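Small Cases, Small Parts: Notes From the Supply Room

Tuesday was sorting day at Dervishi, and the craft supply room is in better shape than it was in January. Phyllis Heywood went through the drawers under the long counter and pulled out every case with a hinged lid. Most had picked up the wrong contents over the winter. Tape rolls were sitting with beads, and the short sticks for the counting kits had ended up in with the pens.

The rule from now on is one kind of thing per case. Sticks go with sticks, markers go back to the marker bin, and anything broken goes in the gray tub by the door.

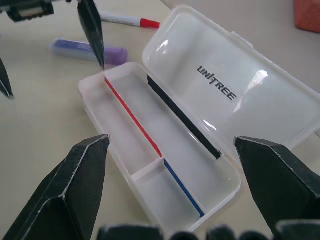

2 min read

A long, shallow case with a divider works well for sticks. The red one goes in the longer section and the blue one, being shorter, fits in the section past the divider. Lay them flat and in line with the case, and check that both ends are down before you close the lid. If a stick has to be bent to fit, it belongs in a different case.

It doesn't matter what name is on the lid. We reuse cases from all kinds of products, and a case marked UNITREE can hold craft sticks as well as one bought for the purpose. Please don't peel or scrape printed lettering. Put a paper label on the end of the case, where it can be read when the cases are stacked.

Clear and frosted cases are kept on the Sevby shelves to the left of the sink. Solid-color cases go on the right. The deep Flomari boxes stay on the floor, as they are too heavy for the upper shelves once they are full.

Markers should be capped and stored lying down. If you find one on a table at the end of a session, try it on scrap paper before putting it away. Dry ones can be thrown out without asking.

We have ordered 400 new sticks in red and blue, and they will be kept in cupboard 11 until the kits need refilling. Write what you take on the sheet inside the door.

Spare lids and odd trays are in the Lultex bag under the counter. Phyllis will clear it out at the end of the month, so take what you can use before then.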